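I caught Cherry Mae Buenaventura on a video call on Tuesday, October 20, 2020, and she'd already been arguing with a motion planner since breakfast. She writes the perception and planning code at Dresasetti, and if you've ever used their block stacking package (I have, badly), a lot of it is hers.

"I came in through graphics," she told me. "I thought I'd be drawing pretty boxes. Then somebody asked me to make the boxes useful, and there went my weekends!"

The thing she's working on now is called Skendska, a simulator plus a planner that share one description of the world. She started it in July after getting fed up with two programs that disagreed about where the table was. "One measured from the corner, the other from the middle. I lost days to that. Days!"

I asked what she does all day and she laughed. Mostly it's replaying failures. The nightly run is 400 simulated pick attempts, each with its own random seed, and she keeps coming back to seed 163, which has been failing on and off for weeks. "I have a soft spot for it. The planner picks a perfectly fine grasp, then changes its mind halfway down. I've fixed it three times now."

She's also fussy about color, which surprised me. The test blocks are plain bright solids, and she says that's great for debugging and terrible for your ego. "You get a segmentation that looks perfect, and then you change the lighting and one block turns into two. Soft shading on a flat face will do that to you. Edges are easy. It's the middle of a face that gets me."
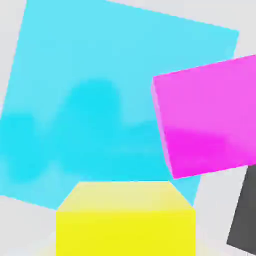 How does the planner decide which block to go for first?

"It scores every block it can find a grasp for, mostly on clearance, and takes the best score. If the top two are close, it sticks with whichever one it liked last time, so it doesn't dither."

That last rule is new, and she's pretty happy with it (seed 163 less so). Next up is a cleaner log viewer, because the old one chokes on anything over 499 lines and she's tired of scrolling in pieces. After that she wants to rewrite the collision checker, though her teammate Dizon has asked her very nicely to wait until the current branch is merged. She says she'll wait. She had the file open while we were talking.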